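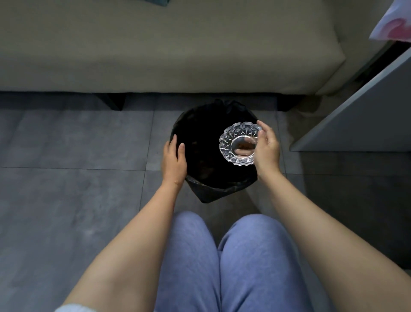
Vekik Sitis

The Vekik Sitis is an entry-level smartphone designed and sold by Vekik, a small handset maker based in Hanancombe. It was announced in January 2022 as the follow-up to the Rawat, the firm's first touchscreen phone, and was aimed at buyers who wanted a long battery life and a back cover that could be taken off without tools. The phone was sold unlocked, mostly through the maker's own website and a small group of independent shops.

Background

Vekik had begun as a repair business and moved into handsets when its founder, Pankaj Maurya, bought the moulds and unsold parts of a maker that had closed. The Rawat was built largely from that stock. It sold slowly, and owners complained of a dim screen and a charging socket that worked loose. Maurya said in a interview with a local paper that the Rawat had been "a phone made out of what was on the shelf", and that the next model would be drawn up from nothing.

Work on the new phone was led by Tudur Parri, who had handled returns for the Rawat and kept a written record of every fault sent back. His notes shaped much of the design. The charging socket was moved to a small separate board held in by screws, so that it could be changed on its own, and the battery was fitted in a tray with no glue. The name Sitis was first used as a working title and was kept when the phone went on sale.

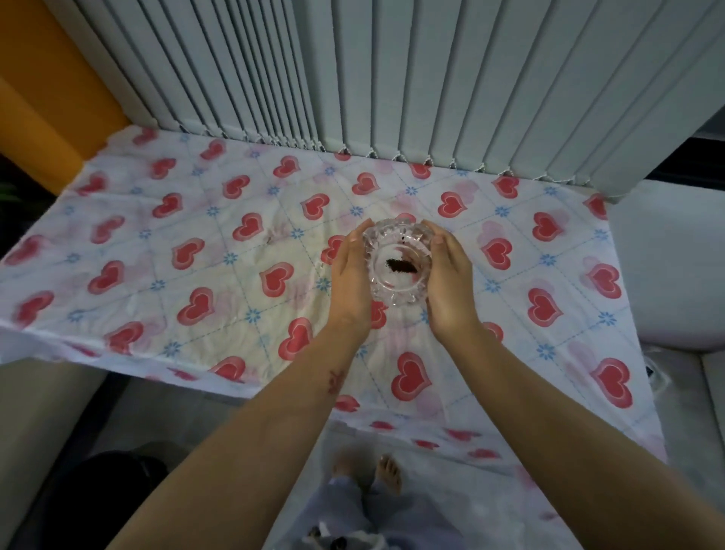
Cut-glass ashtray held over a printed tablecloth

Design

The Sitis has a flat screen with a wide border at the bottom, where earlier drawings had shown a row of physical buttons. The buttons were dropped late in the work but the border stayed, as the case had already been tooled. The back cover is matt plastic and was offered in grey and dark green. The power button sits on the left-hand side, which many reviewers found awkward, and the volume keys are on the right.

The headphone socket is on the top edge. There is a slot for a memory card under the back cover, next to the two SIM slots, and all three can be reached with the battery in place. The phone has no fingerprint reader.
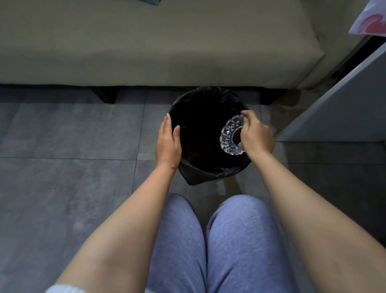
Hardware and software

The screen has a peak brightness of 600 nits, a clear step up from the Rawat, and the removable battery is rated at 2,000 mAh. The battery was small for a phone of its size. Vekik relied on a slow processor and strict limits on background apps to make a charge last — an approach that worked well for calls and messages, and less well for maps and video. The basic model came with 2 GB of memory.

The software is a lightly changed version of Android. Its main addition is a plain home screen with large tiles, which can be switched off in the settings. An early fault caused alarms to sound an hour late after a change of time zone. It was put right in the first update, although phones already in the shops had to be updated by the buyer before the fix took effect.

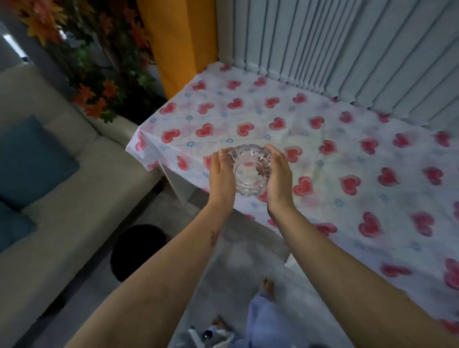
Vol. 2, p. 114

Reception

Reviews were mixed. Most praised the screen and the ease of changing the battery, and several noted that spare parts were listed on the maker's website from the first day of sale. The camera was widely criticised for slow focusing and poor results indoors. The loudspeaker, placed on the back, was easily muffled when the phone lay on a soft surface.

Sales were modest, though better than those of the Rawat. The phone found a following among people who repaired their own devices, and a shared set of repair guides grew to over 114 pages, much of it based on Parri's fault notes. A revised back cover with a stronger clip was later sold as a spare and fits all versions of the phone.

See also

Vekik Rawat
Removable battery
Dual SIM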